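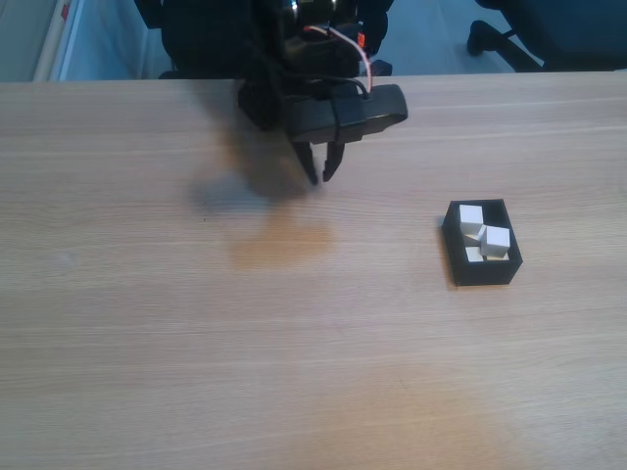 오레야나(Orellana) 잼 공동 광고, 자주 묻는 질문

마지막 수정: 8/18/25
작성: Elias Nimri, Husska 고객 담당

한국의 가게 사장님들께서 이메일로 보내 주신 질문을 모았습니다. 저는 한국어를 나중에 배운 사람이므로 표현이 조금 딱딱할 수 있습니다. 뜻이 분명하지 않은 문장이 있으면 알려 주십시오. 다시 쓰겠습니다.

참가에 대하여

공동 광고는 무엇입니까?
오레야나 잼을 파는 가게와 오레야나가 광고비를 함께 내는 방식입니다. 광고에는 제품 이름과 가게 이름이 같이 나옵니다. 광고의 제작과 매체 예약은 저희 Husska가 맡습니다. 가게에서는 신청서를 쓰고, 시안을 확인하고, 광고가 나가는 동안 제품을 진열해 주시면 됩니다.

어떤 가게가 신청할 수 있습니까?
오레야나 잼을 여섯 종류 중 두 종류 이상 팔고 있는 가게입니다. 식료품점, 빵집, 카페, 선물 가게가 모두 가능합니다. 온라인으로만 판매하는 곳은 이번에는 신청하실 수 없습니다. 매장도 있고 온라인 판매도 하시는 경우에는 매장의 주소로 신청해 주십시오.

지금까지 몇 가게가 참가했습니까?
지난번 봄 광고에는 211개 가게가 참가했습니다. 그중에는 혼자 운영하시는 작은 빵집도 있었고, 지점이 여러 개 있는 식료품점도 있었습니다. 지점이 여러 개이면 지점마다 따로 신청해야 합니다. 이 점을 모르셔서 본점만 등록된 경우가 있었으니 주의해 주십시오.

신청은 언제까지입니까?
가을 광고의 신청은 9월 15일에 마감합니다. 마감일의 영업시간이 끝날 때까지 도착한 신청서는 모두 받습니다. 우편으로 보내시는 분은 도착하는 날짜를 기준으로 생각해 주십시오. 우체국 소인의 날짜는 기준이 아닙니다.

신청한 다음에 취소할 수 있습니까?
시안을 승인하시기 전에는 언제든지 취소할 수 있고 비용도 없습니다. 승인하신 다음에는 저희가 매체를 예약하기 때문에 가게 부담금을 돌려드리지 못합니다. 다만 폐업이나 화재와 같은 사정이 있으면 Olga Tapia에게 먼저 연락해 주십시오. 계약 담당자가 경우에 따라 검토합니다.

비용에 대하여

가게는 얼마를 냅니까?
선택하신 매체의 가격에서 절반을 내십니다. 나머지 절반은 오레야나에서 냅니다. 매체별 가격표는 신청서의 둘째 장에 있습니다. 시안 제작비는 이 가격에 이미 들어 있고, 수정은 두 번까지 무료입니다. 세 번째 수정부터는 따로 견적을 보내 드립니다.

전단지만 신청해도 됩니까?
됩니다. 전단지의 최소 수량은 2,000장입니다. 수량을 줄여 달라는 부탁을 자주 받습니다만, 인쇄소의 조건이어서 저희가 바꿀 수 없습니다. 가까운 가게 두 곳이 한 전단지를 같이 쓰는 방법은 있습니다. 이때는 두 가게의 이름이 같은 크기로 들어가고, 부담금도 똑같이 나눕니다.

세금계산서는 어떻게 받습니까?
광고가 끝난 달의 말일에 이메일로 보내 드립니다. 신청서에 쓰신 사업자 이름과 등록증의 이름이 한 글자라도 다르면 발행이 늦어집니다. 간판의 이름과 등록된 이름이 다른 가게는 두 이름을 모두 적어 주십시오.

광고 내용에 대하여

광고 문구를 제가 직접 써도 됩니까?
예, 가게를 소개하는 부분은 직접 쓰실 수 있습니다. 띄어쓰기를 포함하여 두 줄까지입니다. 제품을 소개하는 문장은 정해져 있어서 바꾸실 수 없습니다. 문구가 잘 생각나지 않으면 저희 카피라이터 Wilmer Nina가 세 가지 안을 만들고 한국인 교정자가 확인한 뒤에 보내 드립니다.

"가장 맛있는", "1등"과 같은 말을 써도 됩니까?
근거가 되는 자료가 없으면 쓰지 않습니다. "동네에서 가장 오래된 빵집"이라는 말도 마찬가지입니다. 대신에 문을 연 해를 쓰시면 좋습니다. 또 잼이 건강에 좋다거나 어떤 병에 도움이 된다는 표현은 모든 광고에서 뺍니다. 손님의 후기를 인용하실 때에는 그 손님의 동의를 글로 받아 주십시오.

다른 상표의 제품이 같이 나와도 됩니까?
다른 회사의 잼은 안 됩니다. 빵, 치즈, 차는 괜찮습니다. 다만 상표가 보이면 그 회사의 허락이 필요하고, 허락은 가게에서 받으셔야 합니다. 허락을 받기 어려우면 상표가 보이지 않게 촬영한 사진을 보내 주십시오.

라디오 광고의 노래를 매장에서 틀어도 됩니까?
광고 기간에는 가능합니다. 이 노래는 Ulises Domínguez가 작곡했고, 사용 계약은 광고 기간과 참가 매장에만 해당합니다. 가게의 동영상에 넣거나 전화 대기음으로 쓰는 것은 계약에 들어 있지 않습니다. 가사를 바꾸어 부르는 것도 안 됩니다. 봄에 어느 카페에서 가사를 바꾼 영상을 올리셨는데, 재미있었지만 내려 달라고 부탁을 드릴 수밖에 없었습니다.

시안은 어디에서 확인합니까?
Polulent라는 웹 화면에서 확인합니다. 신청이 접수되면 이메일로 주소와 비밀번호를 보내 드립니다. 휴대전화에서도 볼 수 있지만 작은 글씨를 확인하시려면 컴퓨터가 더 편합니다. 전화번호와 영업시간은 꼭 소리 내어 읽어 보십시오. 승인하신 시안에 틀린 전화번호가 있으면 다시 인쇄하는 비용은 가게에서 내셔야 합니다.

기간과 매체에 대하여

광고는 얼마 동안 나갑니까?
라디오와 버스 정류장 광고는 6주입니다. 전단지는 가게에서 직접 나누어 주시므로 정해진 기간이 없습니다만, 할인 내용을 넣으신 경우에는 끝나는 날짜를 반드시 표시합니다. 날짜가 없는 할인 전단지는 저희가 인쇄하지 않습니다.

버스 정류장을 제가 고를 수 있습니까?
원하시는 정류장을 세 곳까지 적어 주시면 그 순서대로 확인합니다. 이미 예약된 정류장이면 가장 가까운 다른 곳을 제안해 드립니다. 제안한 곳이 마음에 들지 않으시면 같은 금액 안에서 라디오나 전단지로 바꾸실 수 있습니다.

포스터가 찢어졌습니다. 어떻게 합니까?
매장 안에 붙이는 포스터는 두 장씩 보내 드리니 남은 한 장을 써 주십시오. 더 필요하시면 이메일에 가게 이름과 포스터의 크기를 적어 주십시오. 정류장의 포스터가 찢어진 것을 보셨으면 직접 고치지 마시고 정류장 이름만 알려 주십시오. 관리 회사인 Londerwood에 저희가 연락합니다.

광고 기간에 잼이 다 팔리면 어떻게 합니까?
평소에 거래하시는 도매상에 주문하시면 됩니다. 참가 가게라고 해서 물건을 먼저 받는 것은 아닙니다. 그래서 저희는 광고가 시작되기 2주 전에 주문하시기를 권합니다. 특히 살구와 무화과는 봄에도 먼저 떨어졌습니다.

효과는 어떻게 알 수 있습니까?
광고가 끝나면 짧은 설문지를 보내 드립니다. 답은 의무가 아닙니다. 라디오는 방송된 날짜와 시간의 목록을 드리고, 정류장은 설치된 모습의 사진을 드립니다. 매출이 얼마나 늘어나는지는 저희가 약속할 수 없습니다. 전단지에 작은 쿠폰을 넣으시면 돌아온 쿠폰의 수를 직접 확인하실 수 있습니다. 쿠폰 부분의 디자인은 추가 비용이 없습니다.

연락에 대하여

누구에게 물어보면 됩니까?
신청과 일정은 Elias Nimri, 계약과 취소는 Olga Tapia, 매체 예약은 Imre Szilágyi가 담당합니다. 이메일은 한국어로 쓰셔도 됩니다. Imre Szilágyi에게 보내시는 한국어 메일은 제가 번역하여 전하므로 답장이 하루 더 걸립니다.

전화로 신청할 수 있습니까?
전화로는 신청을 받지 않습니다. 신청서를 쓰시는 동안 모르는 칸이 있으면 비워 두고 보내 주십시오. 확인한 뒤에 제가 이메일로 다시 여쭙겠습니다.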